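Play Materials and Early Geometry
Notes for Session 3: Small Blocks, Big Words
Thursday, March 11, 2021

Welcome back, everybody, and thank you for the lovely pile of observation sheets (I have read all of them, and I am still smiling over the one about the marble run). Today we stay with small wooden shapes, the kind you can close your hand around, and we think about what children say when they handle them.

Please read chapter 11 of the Vainio reader before you come, or at least the part on sorting. Vainio's point, which I find myself coming back to every year, is that young children sort by color first and often stay there quite happily for months. You put out a red cylinder and a green cylinder and ask which ones go together, and the child looks at you kindly and hands you nothing, because one is red and one is green and that is the end of it. Please don't hurry them along! Color is a perfectly good answer.

What we can do is choose a set where the color and the shape pull in different directions. The Kotedgate nursery group does this on a plain board on the table, with plenty of space between the blocks so that each one can be looked at by itself. I like a light wooden board for this, as the colors show up so well against it.

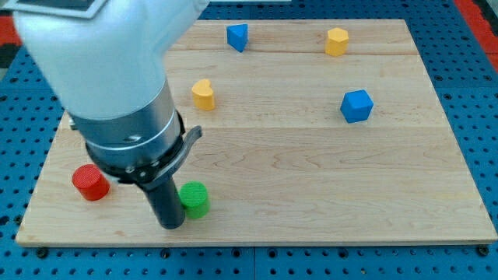 Lụa Lò wrote in after last year's session to say that her group would not accept the heart as a block at all. They called it a cookie, put it aside, and went on sorting the others, and she wondered whether she ought to have left it out of the basket. I wrote back that I would keep it in. A heart has no tidy place next to a cube or a cylinder, and a child who has to decide where it belongs will usually tell you why, at some length, if you give them the time.

Now for the words. Cube and cylinder come fairly easily. Triangular prism and hexagonal prism are a mouthful, and I don't expect a four-year-old to use them, but I do say them aloud myself. Children enjoy a long word. Ask them to run a finger along the edges, or to find the side that would sit flat on the table, and let "tent" and "nut" stand as names for as long as they are useful.

For your practice visit:
Put out the blocks without any instructions and watch for a good while before you speak.
Write down the child's own words, even the ones that seem to be about something else.
Then ask one question only. "Which of these could roll?" is a nice one.

Sheets go in the Lillitz folder as usual, and we will read a few of them together next time.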